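Metal Sorting Bins - Frequently Asked Questions
Corari Workshop Storage, Andville

What is the 400 series made from?
Bare sheet metal, folded and welded, with an open top. The side walls slope in towards a flat rectangular floor. No liner or coating is supplied as standard.

What can I put in one?
Dry goods, hand tools, offcuts, household returns and mixed small items. The rated load is 30 kg, spread evenly over the floor. Do not store batteries, open liquids or anything that sheds salt.

Will the floor scratch?
Yes. Fine scratches appear in the first weeks of use and are not covered by warranty. They do not affect the load rating. Dents deeper than the thickness of a coin should be reported, as they can stop the bin sitting flat.

How should mixed items be laid out for sorting?
Spread them in a single layer. Piles hide small parts, and small parts are the ones that get thrown out with the packaging. If a bin needs a second layer, start a second bin.

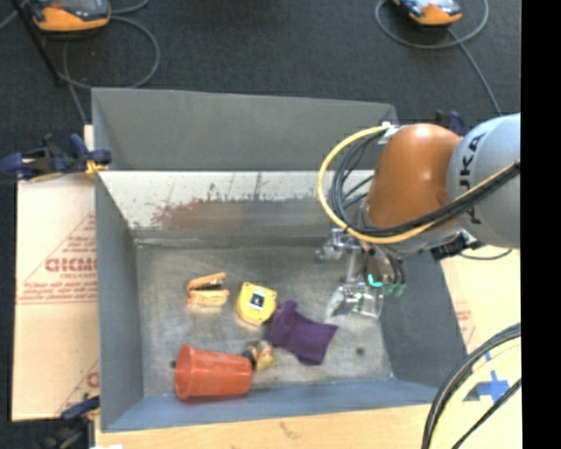

Soft items cause more sorting errors than hard ones. Cloth has no fixed outline, takes up a different amount of floor each time it is put down, and will cover anything smaller than itself. The crumpled purple fabric is a typical case, with a small multicoloured item lying close by that could easily end up underneath it. Fold cloth before it goes in, or give it a separate bin. Cups are simpler to deal with - on its side, as the red-orange one is, a cup can be checked for contents from the open end. Tape measures and similar chunky tools can go anywhere on the floor.

How do I remove stains and drip marks?
Wipe with warm water and a mild detergent, then dry straight away with a clean cloth. For marks that stay, use Lumus No. 103 metal cleaner on a soft pad, working along the grain. Do not use steel wool or chlorine bleach.

Is reddish-brown discolouration a fault?
Not by itself. Wipe the patch and run a fingernail over it. If the surface is smooth, clean it and carry on. If it flakes or feels pitted, take the bin out of service and contact us with the part number.

Can I stack empty bins?
Yes, up to four high, on a level floor. Remove all contents first, including loose staples and labels stuck to the base.

Do Appiah dividers fit?
The Appiah 951 divider fits the 400 series only. It rests on the floor and needs no drilling. Older Corari bins have a steeper wall, and the divider will rock.

Where is the part number?
Stamped on the underside, near one corner. Labels on older stock may have worn off - measure the rim, long side first, and send us both figures.

When is the trade counter open?
7:30 am to 4 pm on weekdays. The counter closes for stocktake for part of July.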